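Open Day at the Mernik Flooring Mill

The Mernik mill opens its doors to the public one Tuesday in January, and this year we made the drive. We are planning new floors for two rooms and wanted to see how the boards are made before spending the money. Parking was in the gravel lot behind the drying sheds, and the first tour left at 9 a.m.

The yard comes first. Oak and walnut logs are stacked by species and sprayed with water until the saw is ready for them. The mill runs one band saw, and it was louder than I expected even with the ear protection they hand out at the gate.

From there we went to the kilns. Each load stays in until the moisture readings settle, and a chart by the door listed the current one at 696 hours. The operator checks sample boards by hand as well as by meter.

The finishing room was the part we had come for. Stain goes on by roller, then the boards pass under lamps that cure the topcoat. Reddish browns are selling well again, we were told, after years of gray.

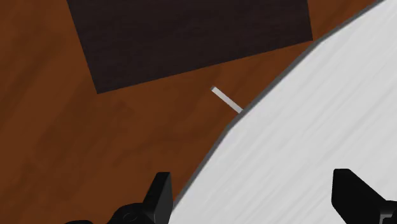

Can a visitor order boards at the open day? Orders go through the Pathirana showroom in town, but the mill will set samples aside under your name.

The minimum order is 400 square feet, which covers our two rooms with a little left over. Delivery is extra and depends on the distance.

Lunch was soup and rolls in the break room. The afternoon talk on subfloors ran long — the speaker took every question — and we missed the offcut sale. Next time I would go to the sale first. The mill shop closes at 3 p.m. and takes cards.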